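Home Forums Benches Members Help

Search this forum Enter keywords Go

Reading time: 2 minutes

Simulated cell: left hand parks badly after the Tirner update

plinth_and_bolt wrote:

We run a two-arm kitchen cell in simulation before anything goes near the real one. Marble worktop, board in the middle, bowl on the right. Since the June update from Tirner the right arm picks and hovers over the board as it always did, but the left hand won't go to its rest pose. It stops upright, fingers up, edge-on. Tirner support say it is "within the expected idle range". I don't believe that for a minute. Has anyone else got this, and what did you change?

Eddowes wrote:

Have you looked at the wrist offset? The update notes claim old offsets carry over. Mine didn't. I had an 11 degree twist that I'd never asked for.

plinth_and_bolt wrote:

Looked at it first. It reads the same as my backup file, which proves very little if they changed what the number means.

Etornam Ackah wrote:

I'd leave it alone. The left arm has no job in this task, so who cares where it waits? You can lose a week on this sort of thing and the score doesn't move.

plinth_and_bolt wrote:

I care when the same settings go on the real cell. There's a shelf on that side at the Fokesness unit. A hand that waits upright in there will find it.

Etornam Ackah wrote:

Fair, but then fix it on the real cell. I've never seen a rest pose survive the move across anyway. Last time we copied one over we retaught it on day one.

sump_pump wrote:

Disagree with Etornam. If the model and the cell don't match, what are you paying for the model for? And before somebody recommends the Plelto calibration pack, I bought it. It moved my problem from one arm to the other and charged me for the privilege.

Eddowes wrote:

Plelto worked for me, for what that's worth. On 2 cells.

sump_pump wrote:

Worked how? Did you measure it or did the warning go away?

Eddowes wrote:

The warning went away.

Antwi_bench wrote:

Error 886 in the log by any chance? If so the rest pose was rejected and the arm is holding the last one it accepted. Nothing to do with offsets. Try this and tell us if I'm wrong:

1. Stop the task and save a copy of the arm file.
2. Delete the left rest pose completely. Editing it won't do, the old entry stays underneath.
3. Load the task again and run it until the right gripper is over the board with the white piece held. Compare your left hand with mine, which is black, upright and well clear of the board:

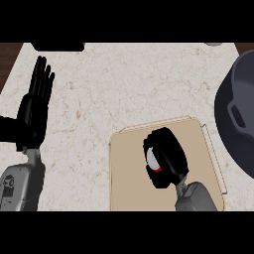

4. Teach the new rest pose from there, then save under a new name.
5. Restart and run it 5 times. Once is no test.

plinth_and_bolt wrote:

886 is in there, yes, and support had that log. I'll try it tonight. I'm not convinced that deleting a pose and teaching it again counts as a repair, but I'll post the log either way.

sump_pump wrote:

Keep the old file.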